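Buscar en el sitio Introduzca un término Buscar

Sala de prensa

Ivetti publica su revisión de Stirkidine, el servicio de demostraciones domésticas de Clanditz, y aconseja no contratarlo todavía más allá del paquete de prueba

La consultora reconoce el interés de grabar tareas con pinzas manuales en casas corrientes, pero no encuentra respaldo para la promesa de «datos listos para entrenar»

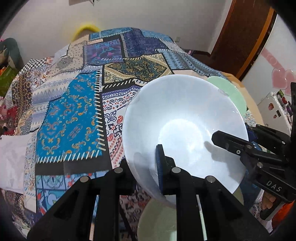

Stirkidine se vende por suscripción a equipos que desarrollan robots de manipulación. El cliente elige una familia de tareas y recibe grabaciones hechas por personas que trabajan con pinzas manuales en viviendas. Clanditz presenta esa variedad como su principal ventaja, y en lo visual es difícil discutírselo: un cuenco blanco y brillante sujeto entre los dedos de la pinza, con un reflejo en el centro, la sombra de un dedo sobre la pared interior y una colcha de retales estampados detrás, pone a un sistema de visión ante problemas que una mesa lisa de laboratorio no plantea. Otra cuestión es si el cliente puede sacar partido de ese material con lo que se le entrega. Ivetti cree que, por ahora, solo en parte.

El paquete de prueba cuesta 300 euros e incluye 200 episodios. Ivetti lo adquirió por la vía comercial ordinaria y pudo utilizar 107 sin rehacer las etiquetas. En los demás faltaba la marca de inicio del agarre o la descripción de la tarea era tan genérica («mover vajilla») que no permitía saber qué se había pedido a quien grababa. La ficha comercial habla de «calidad verificada» y no explica quién verifica ni con qué criterio.

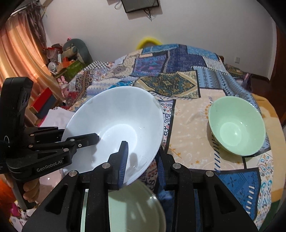
TAMPERE (Finlandia), octubre — Ivetti, consultora independiente de automatización, ha dado a conocer hoy las conclusiones de su revisión de Stirkidine. El trabajo se encargó a petición de Honkanen, distribuidor de equipos de laboratorio que estudia incorporar el servicio a su catálogo. Honkanen no ha intervenido en la redacción del informe y lo recibió al mismo tiempo que la prensa.

El punto más delicado son las tareas a dos manos. Con una pinza desde abajo y otra desde la izquierda y un dedo metido en el cuenco por encima del borde, la pieza oculta parte de la herramienta y la herramienta oculta parte de la pieza. Clanditz asegura que su sincronización entre pinzas resuelve estas situaciones. La documentación que acompaña al paquete dedica al asunto 2 párrafos y ninguna medida de error. Ivetti solicitó los datos de calibración y obtuvo como respuesta un folleto.

Tampoco convence el argumento del precio. La tarifa por episodio resulta atractiva mientras no se cuente el tiempo de reetiquetado, que corre por cuenta del comprador. Las condiciones actuales no prevén devolución ni sustitución de episodios incompletos, y la licencia deja sin aclarar si un modelo entrenado con ellos puede cederse a un tercero.

A favor del servicio, el informe señala que la descarga funcionó sin incidencias, que los archivos se abren con herramientas habituales y que los objetos son vajilla y enseres de uso común — algo menos frecuente de lo que sugiere la publicidad del sector.

Ivetti recomienda a los compradores pedir una muestra de la tarea concreta que necesitan y exigir por escrito el criterio de aceptación. Clanditz ha anunciado una nueva versión de las etiquetas, sin fecha. La consultora volverá a examinar el servicio cuando esté disponible y mantiene hasta entonces su valoración: «con reservas».

Última actualización: octubre

Contacto de prensa: Ivetti, departamento de comunicación | © Ivetti. Todos los derechos reservados | Volver arriba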